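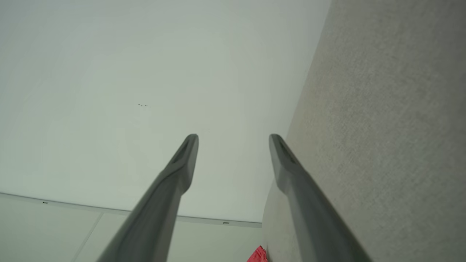

Harard asked under my last post if I'd even watched the same fight, and ok, fair, I was pretty worked up when I typed it!

So let me try again, calmer. Mutesel landed 173 punches and Long landed 100. I know numbers don't win rounds, but that's a big gap to explain away on a split decision.

Rounds 4 through 7 were all Mutesel for me. Jab, jab, body, step out. Long just kept following instead of cutting off the ring (same problem as back in March).

I do give Long the ninth. That right hand was lovely and the whole place jumped up.

Also can we talk about the undercard? Paid 28 bucks for my seat and the four-rounders were worth it alone. The kid in the green trunks is going to be a problem for people at bantamweight.

Attendance was announced at 868, which for a Wednesday-size hall like the Ondoritz is packed. Parking was awful.

Rematch please. Same hall, different judges, I'm bringing snacks.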